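卓上アームの週次点検と再調整、うちのやり方

テーブルセッティング用の卓上アームを一台、面倒を見ています。セルの名前は「イスラ(Isura)」。響きは優雅ですが、仕事は皿の横にフォークを置くことで、しかも時々皿の上に置きます。このページは、前任のNomvula Steynから引き継いだ手書きメモを、私の字でも読めるように打ち直したものです。最終更新は2022年10月24日。

用意するもの
六角レンチ一式、無水エタノール、毛羽の出ない布、マスキングテープ、白いペン、それから忍耐。忍耐は備品棚にありません。

1. 電源を落とす
制御ソフトで待機姿勢に戻してから、主電源を切ります。順番を逆にするとアームが力尽きて前に倒れ、食器に頭突きをします。私は二回やりました。手を添えておけば頭突きは防げますが、指をはさまれるので、添えるのは上腕側にしてください。

2. 台座のねじを見る
台座の固定ねじは対角の順に締めます。前回つけた白い合いマークがずれていたら、その週の失敗の半分はそこが原因です。残り半分は次の項目に出てきます。強く締めればいいというものでもなく、Steynのメモには「親の敵ではない」と書いてありました。

3. ケーブルの取り回し
関節を端から端まで手で動かし、ケーブルが突っ張る姿勢がないか確かめます。テーブル側に垂れる分は少し余裕を持たせ、動作範囲の外へ逃がしてテープで留めること。コネクタは根元を持って軽く押し込みます。ログに「通信エラー 814」と出たら、ほぼここです。取扱説明書では814は「その他」に分類されていて、たいへん参考になります。

4. グリッパーの清掃
指先のパッドを布とエタノールで拭きます。おもちゃの食器しか触っていないのに、なぜか毎週きちんと汚れます。表面がつるつるになったパッドは裏返さず交換してください。裏返すと一日だけ調子がよくなり、翌日まとめて裏切られます。予備は「Bunden」と書いた引き出しの中です。

5. 原点合わせ
電源を入れ、各関節を基準姿勢に合わせてから原点を登録します。第二関節の値が3,012からずれていたら、登録する前に手順2へ戻ること。ずれたまま登録すると、機械は自信満々で間違った場所に行きます。人間にもいますが、機械のほうは電源を切れます。

6. マットと食器の位置
ランチョンマットは天板にぴったり平行でなくてもかまいません。むしろ毎回少しずつ角度を変えたほうが、位置決めのごまかしが早くばれます。皿を先に置き、ナイフとフォークはその後。小物はアームの届く範囲に散らし、手順書の配置図はあえて見ないでください。あの図を描いた人は一度もアームを動かしていません。

7. 試運転
速度を50パーセントに落とし、つかむ、持ち上げる、置くを一通り流します。
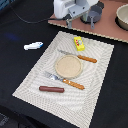
試運転で失敗しても、すぐにパラメータをいじらないこと。まず同じ動作をもう一度やらせ、同じ場所で失敗するかを見ます。同じならば原点かねじ、毎回違うならパッドかケーブルを疑います。把持力は初期値の46のままで大抵足ります。上げたくなったら、一晩置いてから考え直してください。

最後に、点検票の「異常なし」欄は試運転が終わってから書きます。先に書いておくと、必ず何か落とします。記入した票はSkornixのファイルに綴じ、レンチは元の場所に戻しておいてください。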